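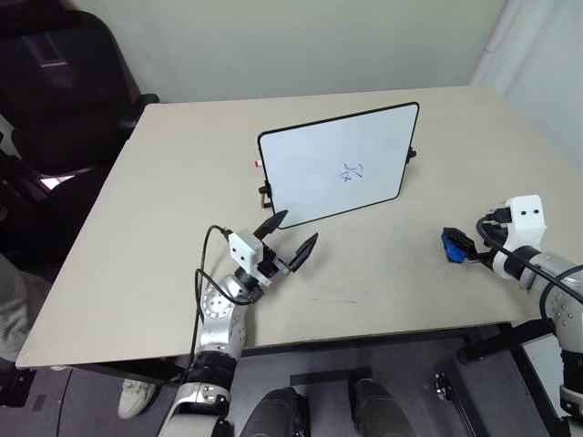 Whiteboard task (robot teaching)

The whiteboard task is a tabletop exercise used for showing a two-armed robot how to do a small household or office job, with a person guiding the arms by remote control while the robot's own cameras and joint sensors keep a record. It is best known from the Jullarico collection, a set of demonstrations put together at the Vesby workshop, and it has since been taken up, with little changes here and there, by a good many people who simply wanted something friendly to start on.

Setup

The things needed are few, and most of them can be found in any office. A small framed whiteboard stands upright on a light-colored table, turned a little to one side, with a few strokes of blue marker in the middle of it. The robot reaches in from the near side with both arms. In the usual division of work, one gripper steadies the board by its lower edge or corner and the other carries the piece that does the wiping. The board is light and will happily slide away from a firm push, so the steadying arm matters a great deal more than newcomers tend to expect.

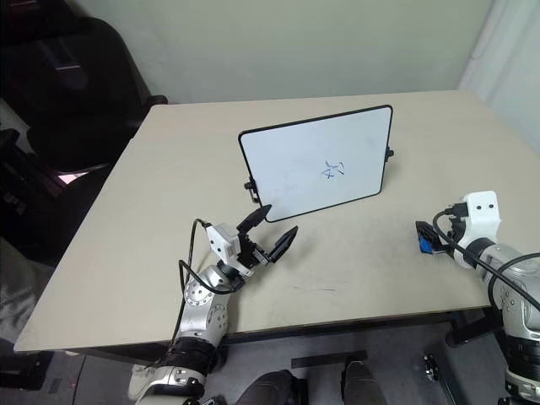 Left gripper open beside the lower-left corner of the whiteboard, with the right arm over the other side of the table.

Teaching by remote control

The operator moves a pair of handheld controls, and the arms follow. Cristóvão Amaral, who wrote the Vesby notes for new operators, advises bringing the left arm in first and letting it come to rest before the right one sets off, and he is fond of slow, generous movements that a learner (human or otherwise!) can follow without strain. A single demonstration should last no longer than 70 seconds. Operators work in sets of nine and then take a proper break, as tired hands make for jerky recordings.

Guiding the arms directly by hand was also tried, in the Stomcombe version of the task, and it gives a lovely feel for how hard the wiper presses. It does put the teacher's own hands in the camera's view, though, and for that reason the two kinds of recording are normally kept apart.

Recordings

The first Jullarico release held 213 demonstrations. A larger one followed in February, bringing the total to more than 4000, with the board turned to different angles and the marks drawn in different places. Badawi, the labeling tool used for both, divides each recording into reach, steady, wipe and withdraw.

Last updated: 2024-04-18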